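Does the teaser for The Lusero Signal give away the ending?

I watched the new teaser this morning and I'm already on my fourth replay, so please bear with me! It opens with the lighthouse keeper trying every channel on a dead radio, then cuts to the empty harbor at Estorthorpe, and right before the title you hear a second voice answer her. My brother is sure the voice is her own, from later in the movie. I think it's the missing crew. Have they spoiled the whole thing? I've managed to stay away from every plot leak so far and I'd love to keep it that way, so no details from the book, please.

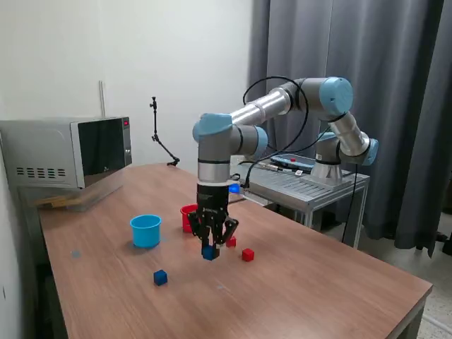

2 replies, sorted by oldest

Starent

Oh, I'm so glad somebody else is obsessing over this! I don't think you've been spoiled at all. The studio did the same thing with the teaser for their last one, where the line everybody argued over came 17 minutes into the movie and was cleared up before the second act. Teasers get cut early, often from whatever was shot first, and the harbor material looks like early footage to me (the keeper's hair is still long, and in the poster it's cropped).

Put on headphones and play the radio part again. There's a hum under the second voice, 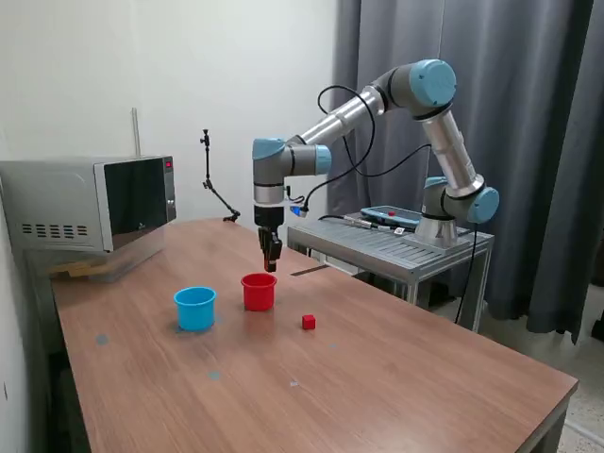 and it drops out completely when the keeper speaks. It's the same hum you get in the opening shot with the generator, so my guess is the call is coming from inside the lighthouse. How creepy is that? I got goosebumps. The fan thread on it had 1,893 comments when I went to bed and people were still finding things, like the clock on the wall running backward for a second or two. I couldn't see the clock thing myself, but the rest holds up.

If you want to stay clean, skip the longer trailer. The rumor is it's coming in April and those always show too much. Watch the teaser as many times as you like, though, there's plenty in it! 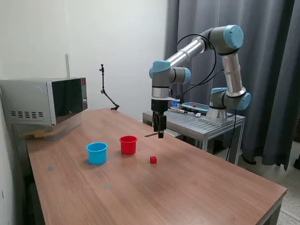 Wysocka

its just a teaser lol, they re-record half the voices anyway. but I do disagree about the hum, I hear it in the harbor shots too so it could just be part of the music. try it on a TV and not a phone.

Also the version on the theater chain's page is 18 seconds longer than the one going around. There's an extra bit with the boat coming in, no dialogue, and it's gorgeous! Nothing in it gives the plot away, I promise.

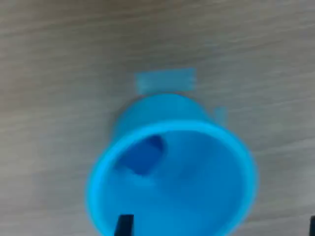
You do get a better look at the keeper's logbook, and the last page has a line crossed out. I paused it a bunch of times and couldn't read a word. If you can, please come back and post it, I've been staring at it all through lunch.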